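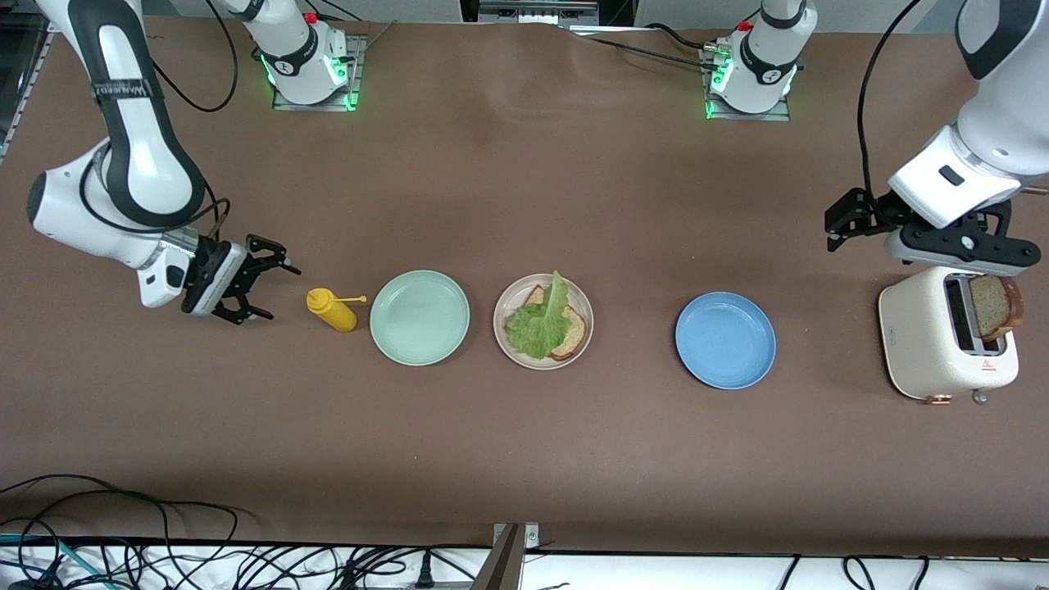
Figure 1. The two-arm cell during the sandwich task, with the mustard bottle on its side and the right gripper beside it.

Evaluation of the Pluvar Duo Bench Kit for Food Preparation Tasks
Project report, Robotics Lab II
Gopinath Unnithan and Genalyn Lacson

1. Purpose

The department asked for a student review of the Pluvar Duo kit before the trial license ends in March. The kit is sold to teaching labs as a complete two-arm station: arms, parallel grippers, mounting plates, control software and a set of starter lessons. We were asked to say whether a pair of students could get useful work out of it in one term, and whether it suits the second-year course.

2. Setup

Unpacking and mounting took one afternoon. Both arm bases bolt to square metal plates at the back of the table. The base lights were green in every session once the arms had started up, and the manual explains the other colors on one page. There is a small red button on top of each base, within reach from the back of the table.

Cable routing was the weakest part of the setup. The manual gives it two paragraphs and no drawing. We ran most of the cables along the front, past the table edge, and they are still in a tangle there. A kit at this price should come with a cable tray.

The software is called Sekton. It installed without trouble on the lab computer, but it would not save a project until we moved the folder off the network drive. Support answered our email the next morning.

3. Task

We chose an open-faced sandwich. The props are a toaster, sliced bread, lettuce, a mustard bottle and three plates in different colors. The left arm works the toaster end of the table and the right arm works the mustard end. Plates are told apart by color in Sekton, so a student can change the target plate without editing coordinates.

Each trial was recorded as a demonstration and then replayed by the trained controller. We collected 116 demonstrations over 9 sessions and ran 30 test trials at the end.

4. Results

Bread handling was good. The left gripper pulled the slice from the toaster in most trials, and failures came mainly from a slice leaning too far to one side. Lettuce was harder. A flat leaf was fine, but a curled one often came down standing partly on its end, and we counted that as a pass if it stayed on the bread.

The mustard bottle gave the most trouble. It rolled when the fingers closed off center, and squeezing it evenly was not possible with the stock finger pads. Genalyn tried softer pads from Jiveo, which held the bottle better but wore at the corners.

5. Cost

The D'Souza catalog lists the spare gripper at $3000. We did not need one, but a course with several groups should budget for it.

6. Recommendation

We recommend the kit for the second-year course – with the softer pads ordered at the same time, and with the bottle step left as an optional extension. The starter lessons need more on grasp planning. Our demonstrations and Sekton project files are on the lab drive under the course folder.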